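Wood grain

Wood grain is the pattern made by the fibres of a tree once the trunk has been cut into boards. The word is used rather loosely — a joiner may mean the direction in which the fibres run, while somebody choosing a dining table usually means the look of the thing, with all its streaks and darker lines.

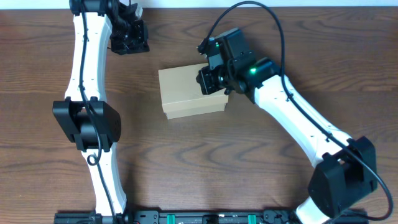 How it forms

In places with a marked growing season, a tree lays down a paler band of wood in spring and a denser, darker one later in the year. Sawn across, these bands show as rings. Sawn lengthways, they become lines, and the angle of the cut decides whether those lines run straight or wander off into loops and ovals, which many people find the prettiest of all.

Names and customs

In the Ikurdale valley, looped grain is fondly known as "pond wood", and the old Fultley sawmill kept 226 sample boards so that buyers could take their time over choosing. Gayan Cassim's little guide to the collection, a lovely thing to read by the fire, sorts them into 12 families.

Care

A tabletop is best wiped along the grain with a soft cloth, and any sanding should follow the same direction.
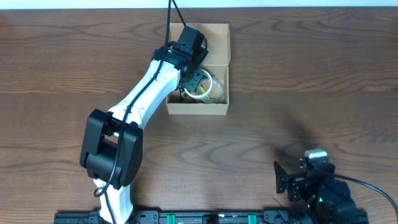 Scratches made across the fibres show up far more readily, and a coat of oil or varnish tends to bring them out further still.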